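Visiting the automation open day at Basen with a school group: what should we expect?

Posted in Community Help, Visits and Tours

Randa Jaber
Our school has been offered places at the Monent open day in the Basen building on Fri 4 February. I would be bringing 12 students, most of them nine or ten years of age, together with one other teacher. The invitation mentions a "sorting demonstration" but gives no further details. I should be grateful to hear from anyone who has attended before. Is the demonstration suitable for this age group, how long are visitors expected to stand, and must the group be booked in advance? One student uses a wheelchair.

3 replies

Flirnumance
Parking is very limited. Please use the Darwish lot and walk across. I did not see the robots myself, as my visit was to the print room.

Issa Rawashdeh
I accompanied a group to the same demonstration last May and can answer most of your points.

Groups of more than 10 must be booked. Please write to the visits desk and state the number of adults separately, as the form has one box for both and this has led to confusion at the entrance. The wheelchair should be mentioned in the same message. The side entrance is level, but it is kept locked and a member of staff must be asked to open it.

The demonstration lasts around 9 minutes and is repeated throughout the morning. Visitors stand for all of it. Folding seats may be requested. Younger students are invited to stand nearest the table, and they are asked to keep their hands behind the tape until the presenter has finished.

As to content, it is well suited to your age group. Two robot arms work over one mat with colored foam blocks and open bins, and the presenter speaks in plain language. Our students were most interested in how a gripper lines itself up with a block that is lying at an angle. You may wish to let them try this beforehand with a pair of kitchen tongs. Questions are taken at the end, and the presenter is willing to repeat a step on request.

Lunch is not provided. Coats and bags are left on the rail by the reception desk.

I attach two pictures of the demonstration.
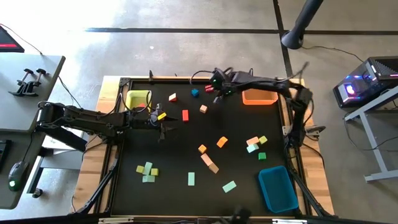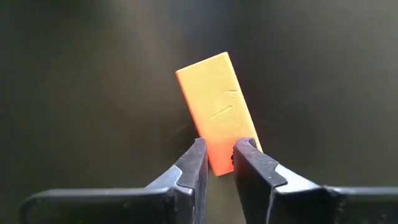
First picture: both arms over the mat, with the yellow, orange and blue bins. Second picture: the view from a gripper as its fingers meet an orange block.

Randa Jaber
Thank you both. I have written to the visits desk regarding the side entrance and two folding seats. May I ask whether the students are given anything to fill in during the visit, or should we prepare our own sheet?

Issa Rawashdeh
There was a single printed page last year, intended for adults. I would recommend preparing your own.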